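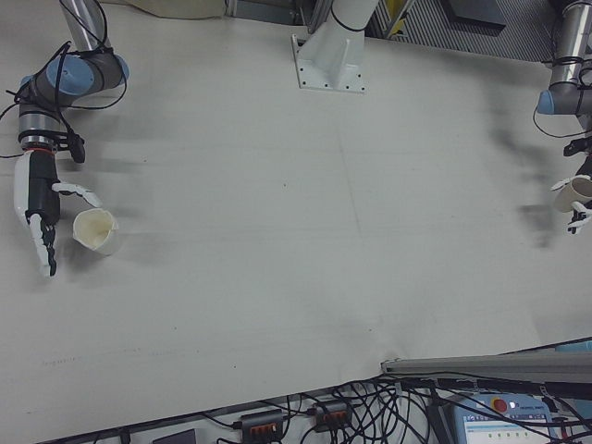
Buy the hands last, Faustino Villalobos told the Skullham equipment meeting, and get the service contract in writing before anyone signs for an arm. He said it twice. The second time people wrote it down.

2022-12-08

SKULLHAM - The Gosley workshop wants a two-arm bench with fingered hands for its cup and packaging work, and the money side of it took up most of the evening. No vote yet. One will come after the revised quotes are in.

Two offers on the table. Wallner would lease the whole bench, arms, hands and controls, at $1,571 a month with service included. Rirkon came in lower, $1,246 a month, but service is billed by the visit and the hands are a seperate line. Both want a 2-year term. Neither price covers installation.

The gap looks big on paper. Smaller once you add a service call or two, Villalobos said, and he would not guess how many calls. He asked for the vendors' own repair records for the hands, paper cups being the job, light and easy to crush, and the fingers being the part he expects to wear. Wallner said it can send them. Rirkon has asked for more time.

Also discussed: power. The bench needs its own circuit and a place to run the cables that is not the floor. That item was missing from the first budget draft altogether and has now been added, no figure against it yet. Same for an emergency stop at each end of the table, which the workshop wants whichever vendor it picks. Spare cables too.

Floor space less of a problem. The room at Gosley can take the table if the old shelving goes, and the shelving is going anyway.

There was some talk of starting with one arm and adding the other later. Wallner will do it but the second arm would be priced at whatever the rate is then. Rirkon's quote is for a pair only. Cups can be picked up with one hand, a speaker from the back said, so why pay for two. The answer was that stacking and lidding are on the work list for next year and both of those were planned around two hands.

Training is in the Wallner price, 20 hours of it. Not in the other one. Villalobos wants it priced so the two can be compared line by line, and asked for it be done before the quotes come back rather than after.

If the money is approved the bench would be delivered in June. Revised quotes will be posted at the Gosley office when they arrive.

RELATED
Gosley shelving to be cleared, notice posted
Skullham equipment budget: what was cut, what stayed
Lease or buy? Workshop asks for written comments
Loading door repair put off again

COMMENTS

benchtop_lou
Get the hands quoted as a spare part NOW. We leased a gripper once and the replacement price was not in the contract. Painful.

M. in Gosley
What happens at the end of the lease, do we keep it or does it go back? Didn't see that in the story.

pallet jack
Still say one arm first. See if it earns its keep.

benchtop_lou
@M. goes back, in both quotes. There's a buyout in the Wallner one but the price was left blank when I saw it.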